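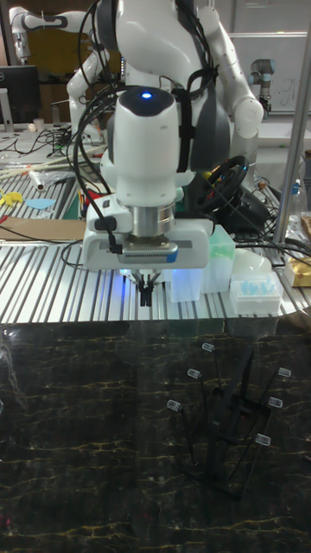 Sunday, the garden and the dentist money

Posted in October by the author of Orarine Diary

Up at 5 because the magpies were at it again on the back fence. I gave up on sleep, made tea and sat on the step until it was light enough to see what the wind had done. One of the shade cloth poles was down across the silverbeet and the lid of the compost bin had gone over into the neighbour's side. The tomatoes were all right. I put them in too early again this year, as I do every year, and so far I've got away with it.

Spent the first part of the morning restaking. I had 20 bamboo canes from the hardware place in Dumlao and used all of them, then cut down an old broom handle for the last plant. The ground is dry a finger's depth under the mulch. I ran the hose at the roots while I tied things up, and then forgot it was on and flooded the path.

Breakfast was toast and the end of the apricot jam. I have one jar left from the summer and the label says Feb, no year, so it could be from either batch.

Then I sat down with the bills. The crown on my back tooth is going to be more than I'd allowed for, and the car registration falls in the same fortnight. I moved $93 out of the holiday tin and wrote it on the inside of the lid so that I'd remember to put it back. I've written a lot of things on the inside of that lid over the years and most of them are still owing. The trip to Morkberg will probably be autumn now. The cabin people have said they don't mind which month as long as I ring before Christmas.

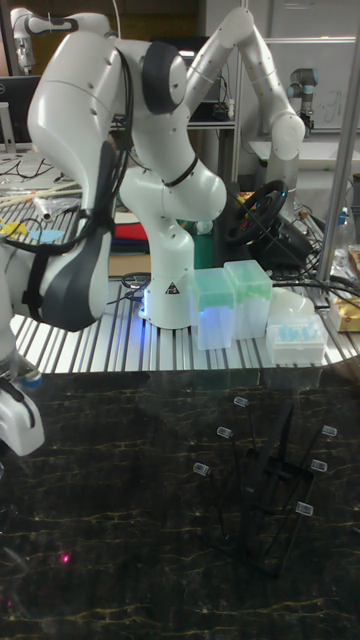
I walked down to the shops after that to post the insurance form and to get out of the house. It takes me 40 minutes there and back if I go by the creek. The creek is low. There were ducklings under the footbridge and a boy on a scooter throwing them bread, and I kept my mouth shut about the bread. The post box has been repainted and whoever did it has gone over the collection times, so I have no idea when the form will leave. It needs to be there by the end of the week.

Bought onions, milk, matches and a colouring book for the little one's birthday. The bakery had sold out of the grain loaf by the time I got there, so I took a white one, which won't keep.

Lunch was soup. In the afternoon I meant to clear the hall cupboard, and got as far as taking everything out of it. It's all on the spare bed: two heaters, the good tablecloth, the Zundby blanket with the moth holes, a box of cords that don't belong to anything I still own. I've decided the blanket can be mended. I put it in the freezer in a plastic bag for the moths and had to take out the peas and the bread rolls to fit it, so it was peas with dinner.

My knee was sore by four o'clock. It's the kneeling on the path that does it. I rubbed the cream on and lay on the couch with the radio going, and slept through the whole of the program I'd wanted to hear. Woke up with the cushion seam printed on my face.

Rang my sister in the evening. She is having the kitchen ceiling done and has been cooking in the laundry on a camp stove. She asked about the tooth and I told her about the tooth. She thinks I should get a second quote. She's probably right, but I'd have to find another dentist to get one, and the one in Orarine at least knows I don't like the chair tipped back too far.

Cloud coming over now from the west. If it rains tonight I won't need to water tomorrow. I still have to fetch the compost lid from next door.

Recent entries
Moths in the hall cupboard
The good secateurs, found
Seed potatoes and a late frost
Bus to Dumlao and back
What I paid for firewood

Get new entries by email. Enter your address to join the newsletter. You can unsubscribe at any time.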